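Notes on Keeping a Household Inventory

Readers of this blog will be aware that in October I undertook to record the contents of the house on Cárdenas Street before the move to Pamow. The work is now complete, and I wish to set down the method for the benefit of anyone facing a similar task.

The inventory was kept in a single ledger, with one line per item and the room of origin entered in the left column. Items of little value were entered by the box. I had first intended to use the form supplied by Raneck, the moving firm, but it allows only two lines per room and makes no provision for attics. The ledger closed at item 3909, a brass hook.

Each entry was given one of four letters: K for keep, G for give, S for sell and D for discard. The letter was to be assigned on the day the item was recorded and was not to be changed without a second signature. This rule was observed in every room except the pantry.

Metal goods required separate treatment. Old bins, trays and troughs tend to be scratched and scuffed, and the paint or coating may have worn away in streaks, which makes it difficult to assign a fair letter. I adopted the practice of judging such pieces by soundness alone and recording surface wear in the remarks column.
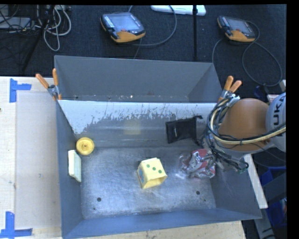
Luminița Oprea wrote to say that the four letters are too many, and that in her own move she used K and D and let the family argue over the rest — a process that took two evenings and produced no ledger at all. She also holds that remarks columns are never read again.

I accept the first point in part. The letters G and S were often confused, and several boxes marked for sale went to the Mosine charity shop. On the second point I must differ. The remarks column was consulted twice in the first week at Pamow, once to settle a question about a lamp.

The ledger is now kept in the hall cupboard. Corrections may be sent to me by letter or through the comment form.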